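2022年10月8日、Relelの見学会に行ってきた。ロボットアームで野菜を扱う作業のデモ。メモを順に流します。長いです。

会場はCifuentes館の2階。受付で名札をもらって、参加費800円を払う。資料代込み。スリッパに履き替え。

デモの題材は野菜をかごと皿のあいだで移す作業。まず机の上から。

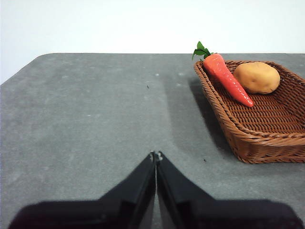
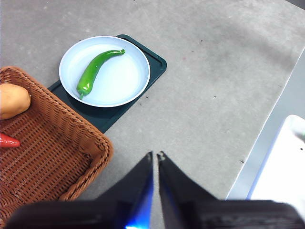
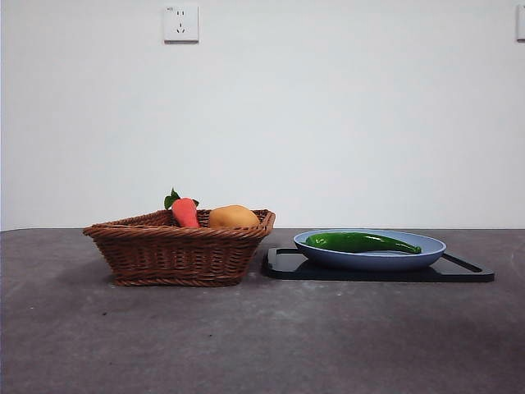 自分は惣菜工場の設備担当で、盛り付け前の野菜の移し替えをどうにかしたいと思って申し込んだ。うちは今ぜんぶ手作業。コンテナからトレーに移すだけの持ち場に、朝いちばんの時間帯は人がつきっきりになる。

説明はフルヘンシオ・アルカラスさん。スペイン語なまりの英語で、横にRelelの人がついて日本語にしてくれた。訳が入るぶん時間はかかるけれど、メモは取りやすかった。

最初の20分は座学。会社の沿革は短く、あとは「教える」という作業の話が中心だった。動きを座標で打ち込むやり方と、人が操作した動きを記録して学習させるやり方の違い。見せてもらったのは後者。

記録のときは人が手元の装置でアームを動かし、同じ作業を何度も繰り返す。始める前に野菜を置き直し、位置と向きを少しずつ変える。毎回きっちり同じ場所に置くと、その場所でしか動けなくなるそうだ。

今回の移し替えに使った記録は520回分。多いのか少ないのか自分には判断がつかない。質問したら「作業による。これは単純な部類」との答え。

内訳も聞いた。そのうち128回は、途中でつかみ損ねてやり直した記録だそうだ。捨てずに残してある。やり直し方も一緒に覚えさせるため。

この話は工場に持ち帰りたい。うちで新人に教えるときは、うまくいった手順しか見せていない。

そのあと実演。参加者はテープの外側に立って見る。アームの速度は思っていたより遅い。人の手と比べたら半分も出ていないと思う。

アルカラスさんによると、見学会では速度を落としてあるとのこと。普段の速度も見たいと頼んだ人がいたけれど、安全柵のない場所ではやらない決まりだそうで、これは断られていた。

つかむ動きは3段階に見えた。上まで来て一度止まる。下りる。指を閉じる。止まるところで何をしているのか聞いたら、手首のカメラで位置を見直しているそうだ。

指は2本。部品の製造元はSorkicoという会社で、指先だけ交換できる。細いものと丸いもので指先を替えるのかと思ったら、デモでは同じ指先のまま通していた。

細長くて曲がった野菜は、つかむ場所で結果が変わる。端のほうをつかむと持ち上げたときに先が下がって、置くときに皿の縁に当たった。真ん中寄りだと素直に収まる。

丸いじゃがいもはもっと簡単だろうと思っていた。実演では指のあいだから一度逃げて、2回目でつかんだ。表面がつるっとしたものは、指先が少し斜めに入るだけで転がるらしい。

かごの縁も難所だそうだ。縁の近くに野菜があると、指が縁に当たらない角度で下りる必要がある。そのぶん動きが遠回りになる。

これを聞いて、うちのコンテナの形を考えた。深さがあって側面がほぼ垂直。隅に寄った人参を2本指で取るのは、たぶんかなり厳しい。浅い容器に替えるほうが先かもしれない。

質問の時間。自分の前の人が「葉のついた野菜はどうか」と聞いていた。葉をつかむと抜けたりちぎれたりするので、本体側をつかむように記録のときから統一している、とのこと。

自分が聞いたのは次の二つ。濡れた野菜でもつかめるか。洗浄のとき、アームをどこまで濡らしていいか。

一つ目は「まだ試験中で、数字は出せない」。二つ目は「今の機体は水をかける前提になっていない。カバーで対応した現場はある」。どちらもはっきり言ってくれたので助かった。

水がだめだと、うちではそのまま使えない。洗浄は毎日で、床も機械も水を流す。カバーつきの場合の清掃手順は、資料を後日送ってもらうことにした。

休憩のあと、カティア・モンティさんの話。こちらはソフトの担当で、Jellenという操作画面を見せてくれた。記録した動きを一覧にして、使うものと外すものを選ぶ画面。

一覧には手首のカメラの映像と、横に置いたカメラの映像が並んで出る。片方だけだと指の陰になってわからない場面がある、と言っていた。再生を見ていて確かにそうだった。

Jellenの文字はまだ英語だけ。日本語版の予定を聞いたら、年が明けて1月に出すつもりで作業中とのこと。現場の人が触るものなので、うちとしてはそこを待ちたい。

選別の作業も少しやらせてもらった。再生して、つかみ方がおかしいものに印をつける。慣れないと見落とす。自分が問題なしにした記録をモンティさんが戻して、置いたあとに指が皿に触れているのを教えてくれた。

操作体験もあった。レバーではなく、手に持つタイプの装置。自分の手首をひねると、アームの手首もひねる。動かし始めは少し遅れる感じがあって、行き過ぎる。

自分の1回目。じゃがいもの上まで行って、下ろすのが怖くて手前で指を閉じてしまった。何もつかめず。2回目でつかめたが、かごに入れるとき高いところから落とした。

落とすのは記録としてはよくないらしい。底の近くまで下ろしてから指を開く。やってみると、この最後の数センチがいちばん気を使う。

隣の若い人はすごくうまかった。聞いたらゲームはやらないそうで、普段は歯科技工の仕事だという。細かい手仕事の人のほうが向いているのかもしれない。

費用の話は口頭だけだった。機体、指先、カメラ、Jellenの利用料が別々に立つ。金額は構成によるので、ここには書きません。

別にかかるのが記録の手間。自社の野菜と容器で記録を取り直すことになる。これを誰がやるのかと聞いたら、初回はRelelの人が来て、二回目以降は自分たちでやる会社が多いとのこと。

野菜の種類が変わるたびに取り直しかどうかも確認した。形が近ければ少ない追加で済むことが多い、ただし約束はできない、という返事。季節で品目が入れ替わるので、ここは見積もりの前に詰める。

照明の話も少し。窓のある部屋だと朝と夕方で見え方が変わって、急につかめなくなることがあるそうだ。うちの作業場は窓がないのでその点は楽。ただ湯気が出る。湯気については聞きそびれた。

見学した範囲で気になったことをもう一つ。止まったときの復旧。実演中に一度、アームが途中で止まって、係の人が画面で確認してから再開した。現場だと夜勤の人がこれをやることになる。

その再開の手順を紙でもらえないか聞いたら、印刷したものはないが画面の写真を撮っていいと言われた。撮ったので社内で回します。外には出さない約束なのでここには載せません。

駐車場は建物の裏。狭い。軽以外は少し離れたコインパーキングにしたほうがいい。自分は入れたけれど、出すのに苦労した。

次の見学会の日程は未定だそうです。申し込みはRelelの窓口にメールで、人数が決まりしだい締め切り。操作体験をしたい人は、申し込むときに書いておくといいと思う。自分は書いていなかったので順番が最後だった。

社内での次の作業。容器の寸法を測る。品目ごとに、長いもの、丸いもの、葉つきに分ける。洗浄の時間と水の量を書き出す。この三つをそろえてからRelelに返事をします。

追記。濡れた野菜の件、質問がいくつか来ていますが、上に書いた以上のことは聞いていません。試験の結果が出たら連絡をもらえることになっているので、書ける内容ならまた書きます。

追記2。指先の材質を聞かれました。確認していません。Sorkicoの資料が届いたら見ておきます。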